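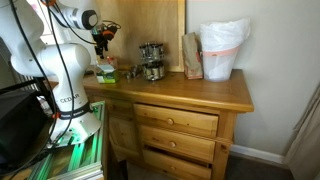 Running a robot arm demo at an open day: what should we show, and how do we keep it moving?

Posted by Mahsa Mazandarani, 7 June 2020
Reading time: 3 minutes

Our group at Keseo has been asked to put on a robot demonstration at the next open day, which is planned for December. We have one arm on a fixed base and one gripper. The task is tidying a desk. The arm picks up small household things, mostly spice jars, and puts them in a round two-tier rack. Trash goes in a bin next to it.

In the lab this is fine. A run takes as long as it takes and we start again if a jar gets dropped. At an open day we will have people walking past the whole time, and the building says to expect up to 300 over the afternoon. I have never done this in front of the public. The last open day I went to, at Nic Giolla, had an arm that sat still for most of my visit while two people looked at a laptop. I would like to avoid that.

What I want to know:

- Should it run on its own or should one of us drive it by hand?
- Should we do the whole desk or only one part of the task?
- How far back do visitors need to stand?
- Is it worth letting people hand it their own objects?

We have glass jars and could swap them for something else. Glass is what we practice with, though, and I don't want to change the grip settings the week before.

Ihor Antoniuk

I have set up demos like this for Lereo, mostly for school visits and a couple of trade evenings. I will take these in the order you asked them.

Do both. Have it run on its own for the short, reliable part and have a person ready to take over for the rest. Say out loud which one is going on. Visitors do ask, and they are annoyed if they find out later that someone behind a screen was driving. A small sign you can flip over works well. We used a piece of card with AUTOMATIC on one side and OPERATOR on the other.

Only do part of the task. People stay a few minutes and then go on to the next room. If the full desk takes longer than that, most of them will see the middle of something and leave before the end. Pick one jar, put it in the upper tier of the rack, go back to the start position, and repeat. Leave the lower tier full so the rack looks like a rack. If you want the trash in there too, make it a second short routine and switch every so often.

Distance depends on the reach of your arm and on whatever your own safety people have signed off on. Don't take a figure from a website. What I can tell you is that tape on the floor isn't enough once the room fills up. People at the back push and people at the front step over it. Use a barrier that stands up, and measure from the arm at full stretch with the gripper on and something in the gripper. I have seen a layout drawn from the bare arm and it came out short. Check the sides as well as the front.

I would say no to visitors' own objects. You will get phones and keys and then someone will hand you a set of glasses. Put out a tray of things you have already tested and let a visitor choose which one goes next. They get to take part and you know what is coming.

On the glass, I would keep your settings and have a broom and a dustpan in the room. Also bring spare jars, and empty ones are better than full ones. We dropped one with paprika in it at a school and spent the rest of the session cleaning.

Other things I now pack for every demo:

- a second power strip
- cable ties, and time before opening to check that nothing hanging off the arm can snag on the furniture when it turns
- a printed page with the restart steps, large type
- a short video of a good run on a loop, for when the arm is down

Two people per shift is the minimum. One stays within reach of the stop button and does not talk to visitors. The other one talks. We tried it with one person doing both, and the talking always won.

Go through the whole afternoon once the day before with the room lights and blinds set the way they will be. If you use cameras to find the jars, sun on a shiny desktop can throw them off.

Jukik

Agree with most of that. We did one last year and had 200 people through. The jar thing is fine but kids wanted to see it throw stuff in the bin, so do more of that. Paper balls are good, cheap and they don't break.

Also put the desk up on something if you can. Small kids couldn't see over the barrier and parents were lifting them up, and that got them closer than we wanted.

We didn't have a video and wished we had. The arm stopped twice and the second time it was a long wait.

Contact | Copyright | Back to top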